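Fanden Bottle Station
Automated formula preparation for daycare and nursery kitchens

Overview

The Fanden is a countertop unit for nursery kitchens that prepare bottles all day. It measures powder, adds water and caps the bottle. Staff load the empty bottles and take out the full ones. One load is 24 bottles.

It was designed by Tetsuya Nakajima at Atport after a long look at how bottles get made by hand. Each one needs two hands and a person who can't be called away halfway through a count of scoops.
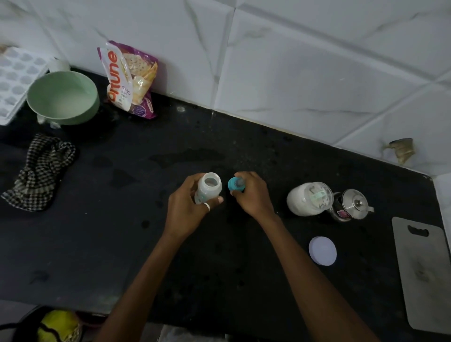
In most nurseries that person is also the one the babies know best. When the Fanden takes over the measuring, the morning shift gets up to 90 minutes back. Sites have mostly put that time into feeding and floor care. Nobody's hours were cut at Takeda, our first customer, but the kitchen post there was rewritten, and staff were told in December, well before the unit arrived.

What staff still do

Washing, sterilizing and the final check stay with people. So does the feed itself. 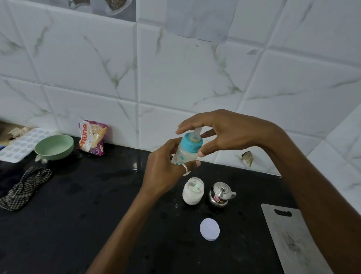
Bottle type matters when you order. The gripping ring is set at the factory for one neck size, and a mixed set will stop the line. Short, rounded bottles with a screw collar and silicone nipple are fine as long as the whole set matches. Printed sides don't affect the level sensor, which reads from above.

Training

1. Genji Yoshida or another Atport trainer visits for one day. Everyone who makes bottles attends, including part-time staff.

2. Each person makes bottles by hand first, one hand on the jar and one on the scoop, then runs the same order on the unit. Hand preparation stays in the written procedure for power cuts and cleaning days.

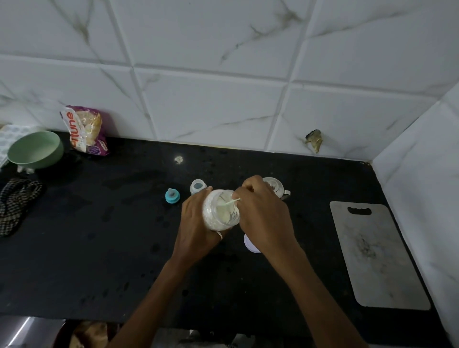 3. The room lead sets up the orders and learns to clear a stopped line.

Specifications

Bottle size: up to 300 ml
Powder hopper: removable, dishwasher safe
Controls: front panel, or Aditz scheduling software
Part number: 1678
Page updated: 27th May

Ordering

Send us your bottle size and the number of babies in each room. A sample bottle is helpful and will be returned with the quote.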